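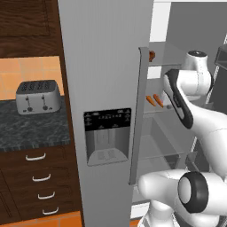 Haverford Tenants' Association Questions Dendby's "Smart Kitchen" Upgrade Fee

HAVERFORD, 25/05/2024. The Haverford Tenants' Association today asked Dendby Property Management to hold off on its planned Smart Kitchen upgrade until the company can show renters what they would be paying for. The association represents households in the Haverford and Weritz buildings, where Dendby wants to replace working kitchen appliances and add a monthly charge to every lease at renewal.

Dendby announced the program in February with a glossy brochure. It promises lower electric bills, less wasted food and "a kitchen that pays for itself." The association has read the brochure several times and still can't find the part where the kitchen pays for anything.

Under the plan, each household would pay 11 dollars a month on top of rent for as long as the lease is renewed. There is no end date for the charge. A tenant who moves out gets nothing back, and the next tenant in the same apartment starts paying again for the same appliances. When the association asked how long it would take for the charge to cover the cost of one kitchen, Dendby answered that the fee "reflects ongoing value."

The savings claim deserves a closer look. Dendby says tenants could cut household energy use by "up to" 8 percent. The words "up to" are doing a lot of work in that sentence. The figure comes from Bovum, the firm that sells the monitoring service bundled with the appliances, and it was not measured in either building. The brochure does not say what the old appliances in the comparison were, how old they were, or how many people lived in the homes. It also leaves out whether the test households changed anything else during the same period.

The association asked Bovum for the full report and received a two-page summary, most of it charts without numbers on the side. A second request went unanswered.

Many of the kitchens in Weritz were refitted only seven years ago. Those refrigerators and stoves still run. Tenants have reported few problems with them, while requests about hallway lighting, the laundry room drain and drafty windows have been sitting in the Dendby maintenance portal since last winter. If the goal is lower energy bills, the association would like to know why windows that let in cold air come after refrigerators that keep food cold.

There is also the matter of the food waste promise. According to the brochure, better storage and a shopping app will help families throw out less. That may be true for some people. Others throw out food because bags of produce are sold too large for one person, or because a shift ran late and nobody cooked. An app doesn't change either of those things, and the association has seen no evidence that a new crisper drawer does.

The Bovum service raises its own questions. The lease addendum says usage data "may be shared with selected partners" but does not list the partners or explain how a tenant can say no. Dendby has said in meetings that the app is optional. The addendum says the fee applies whether or not the app is used. Both statements can be true, and tenants should notice what they add up to.

The association is not against new appliances. Some kitchens in the older Haverford building do need them, and those households have asked for repairs through the normal channels. A landlord replacing a broken stove is doing ordinary upkeep, and the association sees no reason to rename it and bill for it separately.

Before any addendum is signed, the association is asking Dendby to do the following:

Publish the full Bovum report, including where and how the savings were measured.

State the cost of each kitchen and set a date when the monthly charge ends.

Let households with working appliances decline the upgrade and the fee.

Name every company that would receive usage data.

Give a written schedule for the open window and drain repairs.

Dendby has offered to hold an information session. The association welcomes it, provided that tenants can ask questions out loud and get answers in writing. The last session took questions on cards only, and many of the cards were never read.

Tenants who have received the addendum are encouraged to read it in full and to keep a copy. Anyone who has already signed can contact the association to have the document looked over at no charge.

About the Haverford Tenants' Association

The Haverford Tenants' Association is a member-run group for renters in the Haverford and Weritz buildings. It takes no money from landlords, appliance sellers or utility companies. Membership is open to any adult on a current lease.

Press contact: Haverford Tenants' Association, P.O. Box 2048, Haverford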